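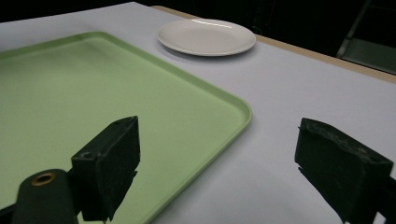

2025-06-18

Today I chose the photographs for the Fundanard contest, and I am more tired than after a day of walking. The rules allow 2 pictures from each person. I had 1265 files from the week in Tanska, and already yesterday I had thrown away everything that was not sharp. In the evening I looked again at the picture with the pale green tray, where everything behind the table goes black. I like how the dark makes the green quiet. My harbour pictures do not have this, they are grey from one side to the other.

The theme is "Waiting". I first thought of the ferry queue, but every second person will send a queue. Then I thought of the old bus shelter on the road to Grindville, with the grass coming through the bench. I made 19 pictures of it and in the best one there is my own shadow, very long, in the corner. I tried to cut it out and then the roof was gone also.

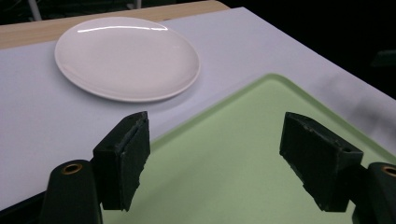
White plate, with the light along the far rim.

After lunch I made small prints and put them on the floor in the corridor. It helps me to see them small. The one of the Pastor lighthouse in rain fell out at once, although I stood an hour for it and my shoes are still not dry. 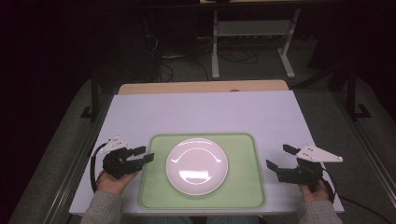

The plate on the green tray, seen from higher up.

The entry fee is 700 and I have paid it, so now I can't change my mind. The form wants a text of two sentences for each picture. I wrote mine five times. My English becomes too polite when I am nervous, and I sound as if I ask for a loan.

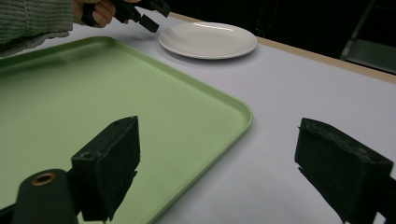

In the end I will send the bus shelter, with the shadow, and the woman's umbrella left on the pier. The umbrella I must still crop a little on the left. I tried it as I see it in the last tray picture, where the green takes the left half and the round plate stays farther back, and it is better so. Tomorrow I check the file sizes and send before noon.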